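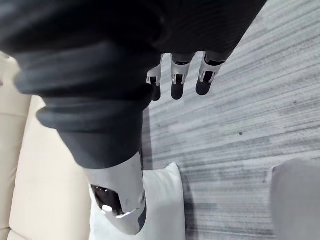 The Lakirura Sofa in Cream, with Its Pillow

I put off adding a cream sofa to the shop for years. I have two kids and a dog who thinks he's a person, and every cream sofa I'd ever owned went gray by spring. Then Sivaprasad Iyengar, who builds most of our seating, brought me a test piece and told me to keep it at home for 90 days and be as mean to it as I liked. Well, I was pretty mean to it, and it's in the shop now!

The look first, seeing as that's what most of you write to me about. It's a plain sofa. The fabric is smooth and matte, with no sheen to it, and the seat is broad and flat with slim seams. I'm a big fan of the flat seat -- you can put a tray on it, fold laundry on it, or lie down with a book without rolling toward the back.

The cream is a warm one. Next to a bright white wall it looks a little like the inside of an almond, and next to gray it looks softer than you'd expect (I went back and forth on this for weeks). I like it best with a gray carpet, the streaky kind with lighter and darker lines running through it. If your carpet is beige, please order a swatch before you commit. Two beiges that almost match will drive you nuts.

Sitting on it

The seat is 20 inches high, a touch higher than our Aditz loveseat. My mother can get up from it without a hand, and I can still get both feet on the floor. It's firm for the first month or so and then it eases up. If you want the kind of sofa you sink into and can't get out of, go look at the Tennant, which is lower and a lot squishier and has its own fans.

It's 27 inches from the front edge to the back cushion. That's deep for some people. Put the pillow behind you and it's about right for reading or for eating dinner in front of a movie, which is what mine gets used for every Thursday.

The pillow

You get one white pillow with it, rectangular, a bit puffy at the edges. The cover zips off and goes in the wash on cold. Don't tumble dry it! I did, and it came back fitting a smaller pillow. Extra covers are on the spare parts page.

Cleaning

Vacuum the seat with the soft brush, and get down along the seams where the crumbs go. For spills, blot with a damp white cloth and let it air dry. Colored cloths can leave dye behind, so leave those in the drawer. Coffee came out of mine in one go. Blueberry took three tries and I can still find the spot if I go looking for it.

The seat covers don't come off. I asked Sivaprasad about this more than once and he says a loose cover would wrinkle and spoil the flat seat, and I've stopped asking.

Delivery

Two people bring it in, set it down where you want it, and take the packaging away. Measure your front door and any tight corners first. The feet unscrew if you need a little more room to get through.

Price is 2,000 dollars with the pillow and delivery included. We make them in small batches and the next one should be ready in February. Swatches are free -- email Aishwarya Krishnan at the shop with your mailing address, and tell her what color your floor is. She has a good eye and she'll let you know if she thinks it'll clash.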